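Valter Bragança
14/04/2019
Back from the open day at Stikside, and I want to write it down before I forget. A short thread for the people who could not come. 1/

It is a small place, on the road out to Setham. Up to 50 visitors were allowed at one time, so we waited in the corridor with coffee in paper cups. The coffee was good. 2/

Ishbel Laing made the introduction. She explained that her group does not work with car parts or big boxes. They want the arm to handle the small things we all have in a drawer at home — keys, clips, tags, rings. 3/

I understood this better when I stood next to the table. A key tag lies flat, it is thin, and the fingers must come very near the surface to take it. My own hand does this without thinking. 4/

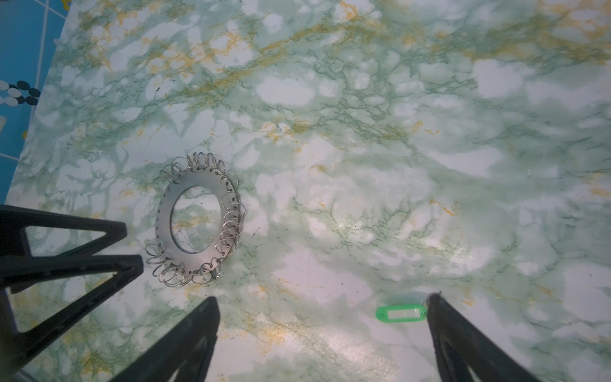 Vol. 2, No. 4

The green tag is the target in this task. The metal plate with all the split rings is for the next one, and Ishbel told us it is much harder. The rings lie over each other and they shine, so for the software it is difficult to say where one ring ends. 5/

I asked about the table with the marble pattern. Archie Urquhart answered that they change the surface often. If you train only on a plain white table, the robot learns the plain white table. I wrote this sentence in my notebook. 6/

They have collected 2000 short recordings until now, all made by people who guide the arm by hand. Visitors could try it also. I tried. My wrist was tired very soon and I have new respect for this job. 7/

A question for those who know more than me: is a finger with an opening in the middle better for thin objects, or is it only to save weight? I forgot to ask, and then the next group came in. 8/

The next open day is in August. You must write to Ailsa Nisbet at Stikside to get a place. I will go again, and this time I bring my students — they will ask better questions than I did. 9/9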